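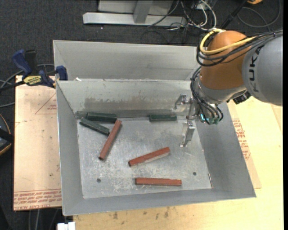

Bin sorter, part-time, Sturkau

Halov needs a sorter for the returns hall at Sturkau. You will empty metal bins of short coloured bars, separate the green from the reddish-brown, and put damaged pieces aside for checking. Bins are swept out between batches and any scraps removed.

Hours: 20 a week, mornings. Pay: 1,316 a month before tax. The post runs until the end of June and may be extended.

No experience needed. You must be able to tell the colours apart reliably and stand for most of a shift. Gloves and safety shoes supplied.

Apply in writing to Dede Osei at the Sturkau office by 21st December.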